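3.2 盛付台の配置とハンバーガーの組み立て

本節では、盛付台セット(型番3025)の容器配置、具材の並べ方および組み立ての順序を示す。トレイおよび容器の洗浄は3.1による。

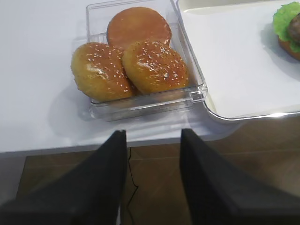
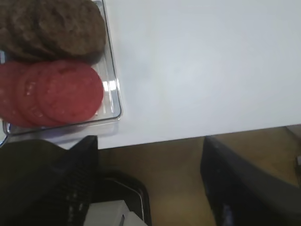
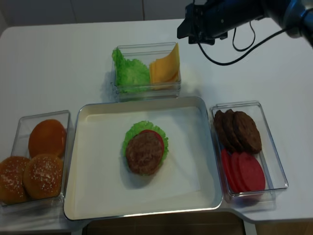 Moltby 調理機材部 盛付台担当

3.2.1 配置
1. 台の天面を拭き、乾燥させる。
2. 金属トレイを台の中央手前寄りに置き、白い敷紙を敷く。敷紙はトレイの底面に沿わせ、縁からはみ出した部分を内側に折り込む。
3. 透明容器を次のとおり置く。左右は作業者がトレイの手前に立った状態での向きとする。
 左:バンズ
 奥:レタス(左側)、チーズ(右側)
 右:パティ(奥の列)、赤い輪切りの具材(手前の列)
4. 容器とトレイの間隔を15 mm以上とる。

注記:右の容器は長方形のものを使用する。バンズ用容器(部品番号1465)と取り違えないこと。

3.2.2 具材の充填
1. バンズは、ごまのないものを容器の奥に、ごま付きのものを手前に入れる。互いに触れていてもよいが、押しつぶさない。
2. パティは一枚ずつ端をずらし、重ねて並べる。
3. 赤い輪切りの具材も同様にずらして並べる。パティの列に乗り上げないこと。
4. レタスは葉先を上にして立てる。
5. チーズは重ねて入れる。角が容器の縁より上に出ていても支障はない。

注意:透明容器の縁は照明を反射し、位置を見誤りやすい。容器を動かすときは側壁を両側から持つこと。

3.2.3 組み立て
1. トレイ中央付近の敷紙の上にレタスを広げる。
2. レタスの上に赤い輪切りの具材を一枚置く。
3. パティを一枚重ねる。輪切りの端がパティの外に見えていてもよい。
4. チーズを一枚載せる。
5. ごま付きのバンズを、丸みのある面を上にして載せる。
6. 下側にバンズを使う仕様では、手順1の前にごまのないバンズを敷紙の上に置き、以降の具材をその上に重ねる。

注記:重なりがずれた場合は、最上段から順に外して積み直す。途中の具材だけを引き抜かないこと。

注意:レタスに水滴が残っていると敷紙が破れることがある。破れた敷紙は、具材をすべて外してから交換する。

3.2.4 中断および終了
1. 作業を15分を超えて中断するときは、各容器に蓋(部品番号1545)をする。
2. 敷紙に置いた具材は容器に戻さない。
3. 終了後は、敷紙、金属トレイ、透明容器の順に台から下ろす。

蓋および敷紙の追加注文については、付録B「Sorkholm消耗品一覧」を参照のこと。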